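Tovley Round Timer 5: review after a season in a boxing gym

2018-11-15

Our gym has had some sort of round timer on the wall for as long as it has been open. The last one was a Salminen with a seven-segment display and a bell that sounded like a doorbell. It lost two of its segments in the spring, so a 3 looked much like a 7 from the far bags, and in July we replaced it with the Tovley Round Timer 5. It has been in use six evenings a week ever since, plus Saturday mornings for the juniors.

I coach the amateur class and I paid full price for the timer from the gym's kit budget. Tovley did not send it and have not seen this review.

What you get

The box has the timer, a wall bracket, a remote, a mains lead and a folded sheet of instructions. There are no wall plugs or screws for the bracket, so buy those before you start. The lead is a decent length but it comes out of the middle of the back, and unless your socket is straight below you will have it hanging across the wall. We ran ours through a bit of trunking.

The display shows minutes and seconds in red, with the round number in smaller figures on the left. A strip of lights along the bottom is green during the round, amber for the last ten seconds and red for the rest period. I can read the clock from the opposite corner of the ring without my glasses. The round number is harder, and boxers on the bags at the back tend to ask which round it is.

Setting it up

It comes with 5 presets already stored. The ones we use are three rounds of three minutes, three of two minutes for the juniors, and twelve of three minutes for bag work, all with a minute's rest. You can overwrite any of them. To do that you hold the menu button until the display blinks, choose the preset, then set round length, rest length, number of rounds and warning time in that order. If you go past the value you wanted you have to go all the way round again, as the remote has an up button and no down button. For seconds this is tedious.

The warning can be set at ten seconds, fifteen or off. I would have liked thirty as well, for the days when we want a flurry at the end of each round.

The settings survive a power cut. Ours has been switched off at the wall every night and has never lost a preset, which the Salminen did regularly.
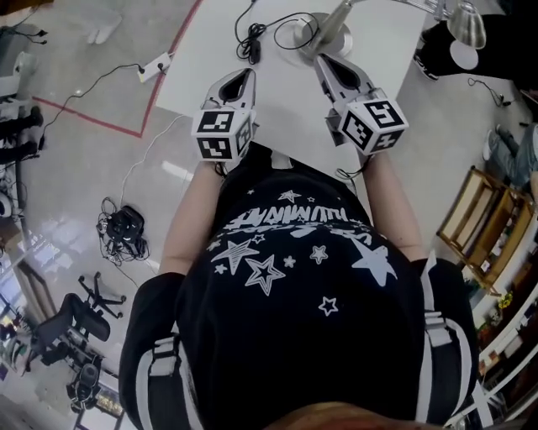
The bell is loud. There are 7 volume levels, and on the top one it carries over music, a full class and two people skipping on a wooden floor. We keep it on level four in the evenings and turn it down to two for the juniors. The sound is a proper double strike at the start and end of a round, and the warning is a set of clacks like someone hitting the ring apron with a block of wood. Those two are different enough that a new boxer picks them up in one session. There is a third sound, a long buzzer, for the end of the last round, and it is unpleasant. You can't change it without turning the others off as well.

In sparring

A timer matters most here. Both corners need to know how long is left, and the person in charge needs to be able to stop the clock. The pause button on the remote works straight away when pointed at the display and not very well otherwise. From the far side of the ring I have to hold it above the top rope. There is no pause button on the unit itself, only power and start, and with the timer mounted high up that would not help anyway.

When you restart after a pause it gives a single bell. I would like the option of no bell, as one or two of our lads take it as a new round and go off at full speed.

I checked it against a stopwatch over twelve rounds and could find no drift.

Circuits

You can set work periods as short as five seconds, so it will do intervals. Only one work time and one rest time can be stored in each preset, though. If your circuit goes forty seconds, then twenty, then a minute, you need something else. The Folleo timer at the club we visit for shows will do this, with up to nine steps in a row, but it costs a good deal more and has a smaller display.

Build

The case is black plastic with a clear front. It has been hit by a medicine ball once and a skipping rope handle more often than that, and has a scratch on the left side and nothing worse. The remote is the weak part. It is light, the rubber buttons collect dust and chalk, and the battery cover came off in the second month. Ours is held on with hand tape. A spare can be ordered, but ours took three weeks to come.

The Hostley alternative

Before buying we borrowed a Hostley gym clock for a fortnight. It is cheaper, runs on batteries if you want it to, and is fine for one person training at home in a garage. In a gym with a dozen people hitting bags we could not hear it. It also has no warning light, only the sound. If you train alone and want to put it away afterwards, I would look at that one first.

Verdict

Good points: clear figures, a bell you can hear, accurate, remembers its settings.

Bad points: flimsy remote, no down button, the final buzzer, no mixed intervals.

I would buy it again for a boxing gym. For a fitness class that uses a lot of mixed circuits I would save up for the Folleo. Put some tape round the remote on the first day and keep it on a hook near the ring, or it will end up in somebody's kit bag.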